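Packing the small stuff: your questions

Do I need the Imton starter set?
I doubt it. It claims 70 uses – I found four. A tray and an old bag did the rest.

Should craft knives stay in their plastic boxes?
Yes. The box is ugly, but it covers the blade. 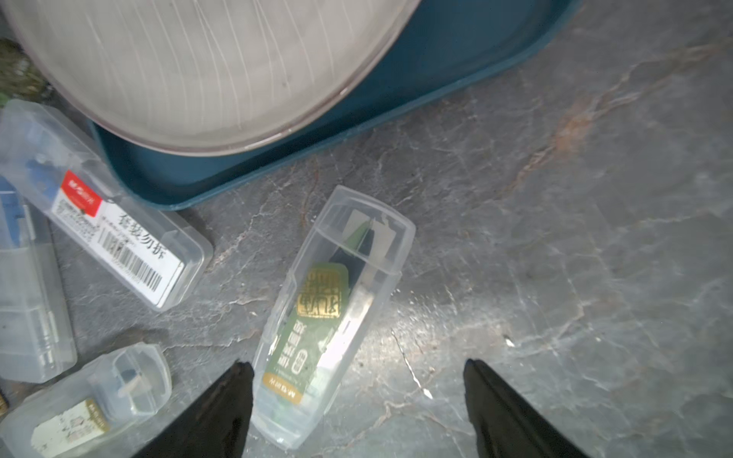 Is a paper bag strong enough?
For light things, maybe. I wouldn't trust one with jars.

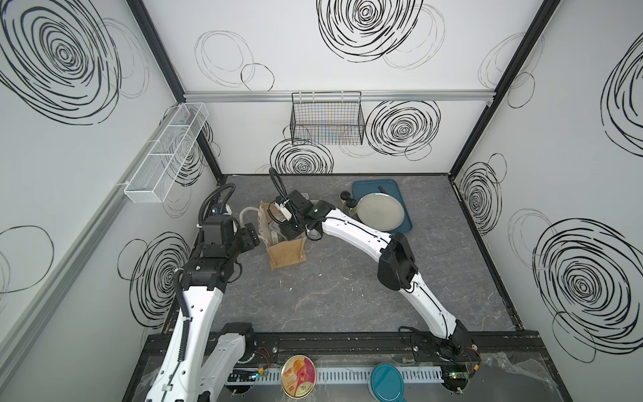 Pylyp Lysenko disagrees: he has moved twice with paper bags and lost nothing.

What about spices?

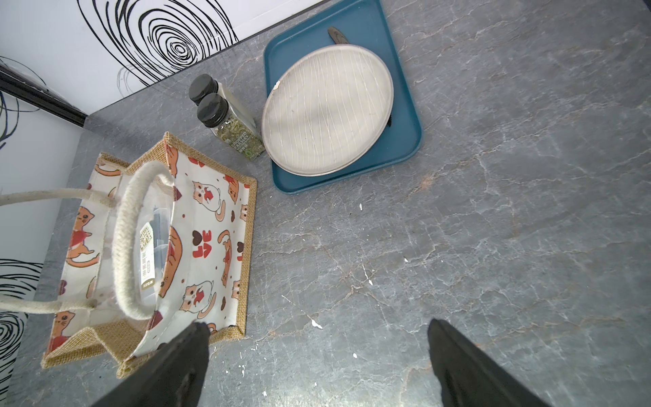 Most advice says toss them all. I don't buy it. Parsley in a clear jar with a black cap can stand in a tote as it is.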